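Mon 5 September

Bench notes, board finish trial, Mundstead shop.

Picked up where we left off before the break. The question is still whether the Gurnier oil is worth the longer cure, or whether we go back to the Brouwer wax blend for the cutting boards and be done with it. Offcuts only for now, no finished stock until we have numbers.

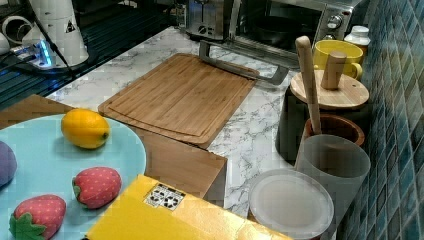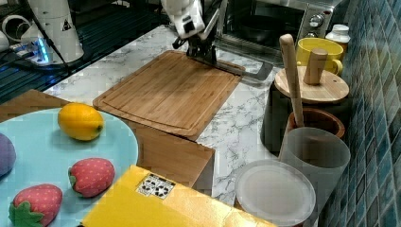 Bamboo board with the perimeter groove, on the marble-pattern counter.

Offcuts are from the same maple plank, sanded to 180, wiped down, raised the grain with a damp rag, then sanded again at 220. Set A got the Gurnier, set B got the Brouwer, set C left bare. Each piece weighed before and after coating. I labeled them on the end grain this time – pencil on the face disappeared under the oil in the last trial and we had to throw out a whole set.

Coat one went on at 10. Flooded the face, left it 40 minutes, wiped off the excess. The Gurnier was still tacky at the wipe and left lint in two spots. Switched to the blue shop towels, better. The Brouwer needs warming or it drags. I had the tin in a water bath at 46 C and it spread fine, but it stiffens fast once it is off the heat, so do one piece at a time.

Rags went in the lidded can with water. Please keep doing this with the Gurnier. Found one balled up on the sander shelf this morning.

Water drop test on last month's samples, 5 ml on the face, left until lunch:
Brouwer, two coats: beaded, faint ring, gone after buffing.
Gurnier, two coats: beaded, no ring.
Bare: soaked in, raised grain, dark patch still there at 3.

So the Gurnier is ahead on water. It is behind on smell. The samples in the drawer still smell strongly of it and I would not want to cut bread on one yet.

Scale trouble again. The Olto read 2,477 g on the empty tray, then settled back to zero after a restart. Reweighed set A twice and the readings agree, so I am keeping them, but set B was weighed before the restart and should be treated as suspect. Will redo B from fresh offcuts. There is enough of the plank left if no one uses it for jigs.

Groove question: oil pools in a juice groove and cures soft there. Tried a folded towel edge run along the groove right after the wipe, on the routed test strip. Worked on the straights, poor in the corners. A cotton swab gets the corners but it is slow. Might try thinning the first coat instead.

To do:
Second coat on A tomorrow morning, same method.
Recut and weigh B.
Check the humidity log, the sensor by the door has been reading low.
Order 220 discs, 2 left in the box.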